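February, evening

Laundry came off the line at 5 and went straight onto the bed, the only flat surface long enough. Shelf clearance in the Bikard cabinet is the limiting dimension. A sweatshirt folded in thirds stands too tall for the lower shelf, and folded in half it is too deep for the door to close. Tested a third version tonight: sleeves across the back, body folded once, then once more from the hem. 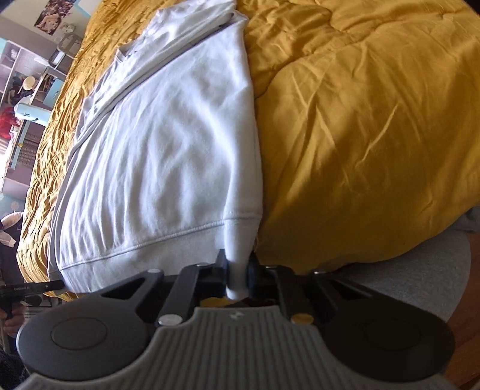 Fold order matters more than fold count. With the sleeves laid in first, the thickness sits in the upper half and the hem end stays thin. The white sweatshirt is the worst case in the pile. Its hem band is wide, with a raised seam above it, and the fabric gathers into long wrinkles at the seam when the layers are not pulled even. Pulling at the corner of the band before the last fold took most of that out on the gray one. Final height was 3 fingers, against 4 last week. Acceptable.

Switched to the Zurness powder two washes ago. No residue so far on the dark items. The Radness softener leaves cotton slippery and the stacks lean, so I have stopped using it and will give the rest of the bottle away.

The comforter is due for washing too. The Ankrah label says 100 percent cotton cover, low heat, and it takes two full dryer cycles to get the filling dry – an entire afternoon. Postponed until the weather allows the line.

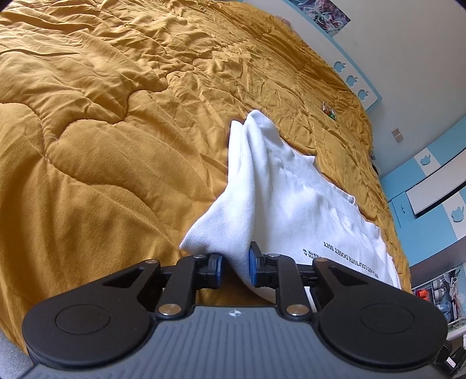 White cotton on the yellow comforter, apple wall to the right.

Cotton pieces next. Anything with printing gets folded print side in, which seems to slow the cracking. Wrappers go in the trash before folding starts, not after. Stacks to the cabinet by 9, heavy items on the bottom shelf, door closes with a little room to spare. Socks left for tomorrow.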